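Ticket 456
Opened: 30 May 2018
Product: Trasance folding board, large white
Category: Surface / marks / slipping
Status: Open, waiting on customer

Hi support team! I bought the big white foam board from you back in February to put on top of my table for folding laundry, and overall I like it a lot, but I have two problems and I've tried everything I can think of, so I'm writing it all down in one go.

Problem one is brown marks. They're faint, sort of smudgy, and they're scattered over the left half only. I tried a damp sponge first (nothing), then dish soap and warm water, then a white eraser, which took the shine off a spot near the corner and left the stain exactly where it was. Your help page says to let soap sit for 20 minutes. I did that twice.

Problem two is that the board creeps when I press down on a shirt to get the fold flat. I put a small metal clip on the left and another on the right and that helped, but I'd love to know if you sell something better.
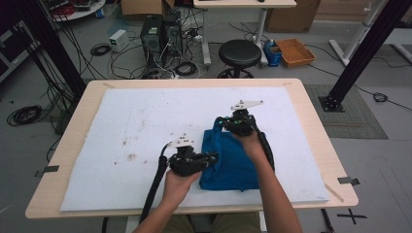

My table is a plain light one with a birch-colored top, and the board is a bit smaller than it, so there's a rim of table left on every side. I mention it because your first auto-reply asked if the board was hanging over. It isn't!

I also wondered if the marks were dye coming off the clothes, but I fold a lot of blue and I've never owned a brown shirt, so that seems like a stretch. I did wipe the board with a white rag after folding and the rag came away clean.

Update, same ticket: I did the test you asked for, with one cotton T-shirt laid out on a clean part of the board. Sleeves are where I have the most trouble. If I push on the sleeve the whole shirt wants to bunch up along the seam, and then I'm tugging it straight again and the board goes with it. 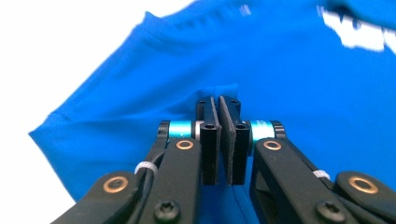 Posted by: Emo

So, where I'm at now. The clips are staying on. I've ordered a roll of the Wullero grip liner, 12 inches wide, and I'll cut two strips to go underneath. For the stains I have half a bottle of Farkas cleaner in the cupboard, but the label says to test it on plastics and says nothing about foam - can you tell me if it's safe? I don't want to melt a hole in the thing.

And if the answer is just "flip it over and use the other side," that's fine too, I only need to know if the back has the same coating. I'll leave the ticket open until I hear from you.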